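Water rings on a dark stone-look table: does it need clearing, or just better manners?

Posted by Clotidside, 5th September

We have a round reading table, dark gray with a stone texture, in the room with the curved bookshelves. In theory it's for reading. In practice it holds two piles of books, a vase of flowers, a wooden mannequin with one arm up like it wants to be excused, and at any given moment a bottle of water. The bottle sweats. The gray top keeps a ring of it, and the paperbacks sit well within range.

I bought a coaster in January. It gets used when people are looking. I've wiped the marks with dish soap and they come back as a dull patch. Is there something I can put on the surface, or do I clear everything off and start over?

The table, bottle included:

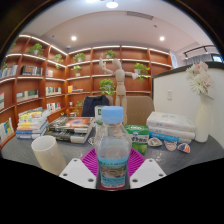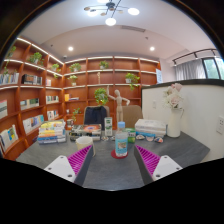
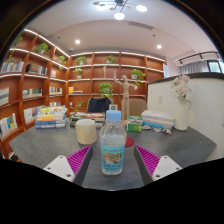
Olteanu
Clear it off, yes, but only once. Wash with plain warm water, dry it right away with a cotton cloth, and see what's left. Dish soap leaves a film on textured tops, and I'd bet your dull patch is mostly that. I spent 20 minutes on mine and 19 of them were moving books. Don't oil it until you know whether it's real stone or a printed top — check the underside.

As for the paperbacks, shift the piles to the shelf side and give the bottle its own spot. One coaster for a whole table is optimistic. Get 2 more.

Nikau
just drink the water faster

Nikau
OK, real suggestion. Big cork tray in the middle, and the bottle and cup live on it. Mine is ugly and I've stopped seeing it. Can't help with the dull patch, my table is glass and has its own problems.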